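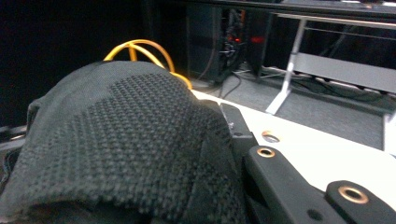 4.2 Texture and the reporting of thermal comfort

Claims that a textured knit keeps its wearer warmer than a plain one of the same weight are common in the trade literature, and we came to them with some doubt. Most rest on wearer surveys in which the subject could see and touch the garment before rating it. The kind of fabric at issue is shown in Figure 3: dark gray, with small rounded bumps set in diagonal rows and a smoother, finer knit toward the edges. A surface like this looks thick. Whether it holds more still air than a flat knit is a separate question, and the surveys we reviewed do not separate the two.

Figure 3. Dark gray knitted fabric with a raised, honeycomb-like texture, bulging into a rounded dome.

The Grorgate survey is the one most often cited. It collected 186 responses and reports a clear preference for textured knits in cold rooms. We have three objections. The textured garments were darker than the plain ones, and people tend to rate dark clothing as warmer. Room temperature was logged only at the start of each session. Finally, the rating scale ran from "neutral" to "very warm," which left a subject who felt cold with no way to say so. Any one of these could account for a good part of the reported difference.

The Hundar trial tried to fix the first problem by dyeing all samples the same shade. The preference shrank but did not go away. Its authors take this as support for a real thermal effect. We are less sure. Subjects still handled the cloth, and a bumpy surface touches the skin at fewer points, so it may feel less cold in the first seconds of contact whatever it does over an hour. The published tables give only a single score per session, so early and late impressions cannot be pulled apart.

Stretch is a further difficulty. Bench measurements are usually made on fabric lying flat and slack, while a sleeve or a cushion cover pulls the knit over a curve. Raised stitches may flatten under tension, and the air they are said to trap would go with them. Of the studies we reviewed, only the two from Endale report how far the fabric was stretched, and they disagree on the direction of the effect.

We therefore treat the claim as unproven. Section 5 repeats the comparison with subjects blindfolded and with the samples held at a fixed stretch.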